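**Kollent asks the trade to stop calling it "refurbished" until somebody has looked under the cooler**

February 4, 2021

Kollent, the second-hand workstation and server repair firm, today published its buying notes for used business computers, along with a complaint. The complaint is that the word "refurbished" has been stretched so far that it now covers a machine stripped to the board and put back together with care, and also a machine that has been wiped down with a damp cloth and given a new sticker. Both turn up in the same listings, and often at the same price.

Kollent does not claim to be above all this. We sell used machines too, and readers should treat our advice with the same suspicion we bring to everyone else's. What we can offer is a look at what arrived on our benches in December, when we bought in 100 used workstations from several sources, all sold to us as "fully refurbished" or "professionally renewed". We opened every one of them before doing anything else.

Of those 100 machines, 23 had heatsinks that showed no sign of having been lifted since the computer was first built. The paste underneath was hard and in several cases had cracked. A further two had been opened, had fresh paste put straight on top of the old, and been closed up again. We would like to hear the case for calling any of these refurbished. So far we have not heard a good one.

**What the sellers say**

The usual reply is that thermal paste lasts for years and that a machine which starts up and runs is a machine that works. There is something in that. Plenty of old office computers will plod on happily with the paste they were born with, and we have no wish to frighten anyone into taking apart a computer that is giving no trouble.

But a buyer who pays extra for refurbishment is paying for work. If the work was not done, the extra is a fee for a word. And a workstation that starts up in a quiet room is a long way from one that spends its afternoons rendering video with its side panel pushed against a radiator.

We are also doubtful about the test certificates now tucked into so many boxes. Asadi, whose diagnostic software we use ourselves, produces a tidy report in a few minutes. It is a decent tool. It tells you how the machine behaved during those few minutes. We have seen its report folded up inside a case with a fan that had stopped turning, and the report was a pass.

**What we now do, and what it costs**

From this month every workstation sold under the Kollent name goes through the following, and the work sheet goes to the buyer:

- Cooler off, old paste cleaned from both the processor and the cooler, new paste applied once.
- Socket looked at under a lamp if the processor has to come out. If it does not have to come out, it stays where it is.
- All memory out, slots blown clear, memory back in and tested slot by slot.
- Capacitors checked by eye for swelling or leaks. Any doubt, and the board is set aside.
- Dust cleared from fans, vents and the power supply intake.

None of this is clever. It takes time, mostly, and time is what the cheap end of the trade has decided to leave out. A fully worked two-processor machine from us will start at £418, and we know there are listings well under that. Some of those may be perfectly good. We just can't see how a buyer is meant to tell which.

The memory check deserves a word, as it is the one we are most often asked to skip. Boards with two banks of slots are fussy about which slots are filled and in what order, and a machine can run for months with a module in the wrong place, a little slower than it should be, without anyone noticing. Sellers who swap memory about to make up an advertised total do not always put it back where the maker wanted it.
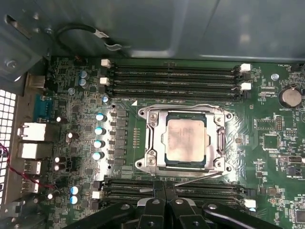
The cleaning is slow, and we have tried to hurry it. Gorier sent us its paste remover in the autumn with the promise that one wipe would do. It took us several, and plain isopropyl alcohol on a lint-free cloth did the same job for less money. We have gone back to the alcohol. The label also called the stuff "professional strength", a phrase we would happily see retired along with the other one.

**On the new trade mark scheme**

Kollent has been invited to join the Kiltska mark, under which member firms may print a green badge on their listings. We have read the rules. Members grade their own machines, and the rules ask for "appropriate internal inspection" without saying what that is. Until they do, we will not be using the badge. We have written to Kiltska with the list above and suggested it as a starting point. If the scheme adopts something like it, with spot checks by an outside firm, we will sign up and say so publicly.

**For buyers**

Ask the seller if the cooler came off. Ask what was done to the memory. Ask for a picture of the inside of your own machine, with its serial number in the picture. A seller who has done the work will find these easy to answer. One who goes quiet, or sends a picture of a different model — it has happened to us — has told you a fair amount.

**About Kollent**

Kollent buys, repairs and sells used workstations and small servers, and repairs machines bought elsewhere. The full buying notes are free and may be copied by anyone, including our competitors. Printed copies can be had from the front counter or by post on request.

ENDS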